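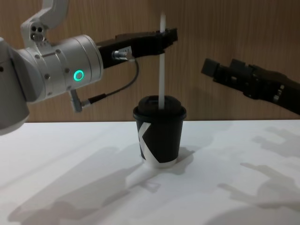
How to check a celebrity story before you post it

Updated 2024-11-05

This guide is for anyone who writes short news items for Gimamum. It covers the usual case: a claim about an actor, singer or TV personality is going around, other sites have picked it up, and you want to know if we can run it. Most checks take less than an hour. Start a note in the shared folder before you begin and paste links into it as you go.

Step 1: Write the claim in one sentence

Put the claim at the top of your note. Name the person, the thing they are said to have done, and when. "The lead of Laryea is leaving the show after this season" is a claim we can check. "Trouble on the set of Laryea" is too vague, and you will end up collecting anything that sounds like trouble.

If the story has two claims in it, split them. An actor may well be leaving a show and still not be feuding with a co-star. Each one gets its own line and its own sources.

Step 2: Find the first place it appeared

Open the newest article you have and follow its link to wherever it got the story. Do the same there. Keep going until you hit a page that doesn't credit anyone else.

If the articles don't link, search for an odd phrase from the text in quotation marks and sort the results by date. Check the time stamps too. Some sites change the date each time they edit a page, so an old story can look like it came out this morning.

A lot of our tips trace back to one forum thread on Zirkex. In August we followed a breakup rumor through five sites and ended up at a thread with 2,044 replies and no source in the first post. Ten articles that all come from one thread count as one source.
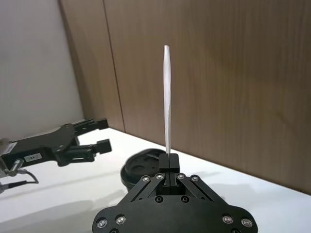 Gimamum Entertainment Desk – Writer Guides

Step 3: Look at who is talking

Copy down how each source is described, word for word. "A spokesperson for the singer" is a person you can call. "A source close to the couple" is someone you can't. "Fans are saying" means somebody read the comments.

For social media posts, open the account itself and don't work from a screenshot. Look for these things:

The spelling of the handle, letter by letter. Fake accounts often swap one character or add an underscore.

The date the account was opened and the oldest posts still up.

A link to the account from the person's official site or from their agency.

If the post has been deleted, say so in your note and save any archived copy you can find. A screenshot of a deleted post does not stand on its own.

Step 4: Check the dates and places

Rumors often fall apart on simple facts. If the story says two people were seen arguing at the Bellar Film Awards, check that both of them were there. Arrival lists, broadcast clips and tour schedules are good for this. Note the time zone for anything that happened overseas.

Old quotes come back around all the time. Search the full quote, then search it again with the last few words left off. If it came from an interview three years ago, it isn't a response to this week's news. 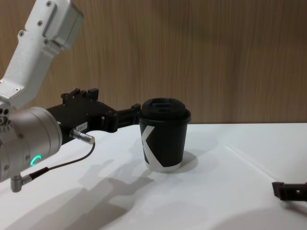

Step 5: Contact the person's side

Send a short email to the publicist, and to the agency if there is one. State the claim from Step 1, ask if it is true, and give a deadline. Two hours is fine for light news. For anything about health, money, a breakup or a criminal charge, give them until the next morning.

Don't send the draft. Don't describe the claim as confirmed to get a reaction.

If they answer, use their words as they wrote them. If they don't, write that we asked and had not heard back when the item was published.

Step 6: Know what we don't run

Some items stop here no matter how well they check out. We don't publish or link to private photos or messages that were taken without permission. That includes blurred versions and descriptions detailed enough to replace the picture. We don't print home addresses or name children's schools. We don't guess at pregnancies or diagnoses.

If another site has already published this kind of material, we still leave it out. Ask the editor on duty before you write anything at all about it.

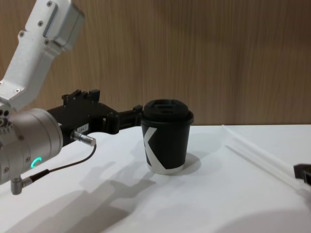 Step 7: Write it to match what you found

Use "said" when someone is on the record, with the name or title attached. Use "reportedly" once at most, and name the outlet that did the reporting in the same sentence. A headline can't be firmer than the story under it – a question mark at the end doesn't fix that.

Keep rumor checks under 900 words. Put the status of the claim in the first two sentences so that readers who stop there still have it right.

Step 8: File the note and watch the story

Attach your note to the item before you send it in. After it goes live, set a reminder for the next day and look for replies from the publicist or changes in the original article. If something was wrong, correct the text and add a dated line at the bottom saying what changed. Tell the social team as well, so the old wording comes down from our posts.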